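Sim grasp logging: what counts as "contact"?

tredthorpe_tim
Our lab guideline says a grasp attempt gets logged as contact only when both fingers touch. Awuor Kombo wrote it in July and I'd like to keep it. Esteves wants one finger to count. I say one finger is a nudge with ambitions.

zotomier
Depends what you're measuring. If a finger shoves the object before the other arrives, your log says nothing happened. Convenient for the success rate, I admit.

Typical argument-starter from our render set:

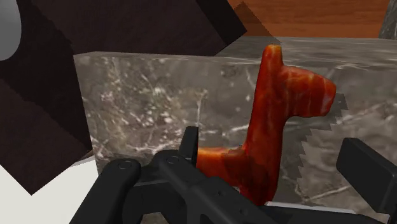 Left fingertip against the body, right pad still clear of the red figurine.

tredthorpe_tim
So, no contact. Next.

esteves_b
There is a finger on the llama, Tim.

ukura22
Horse.

zotomier
Two fields. First touch, then both-finger touch. We did this after around 5 meetings on the subject and I'd like to spare you those.

tredthorpe_tim
Two fields means two places to fill in wrong — but fine, I'll put it to Awuor. I still want "grasp" reserved for both fingers.

esteves_b
No objection there. Add the force threshold while you're at it, the page just says "reasonable."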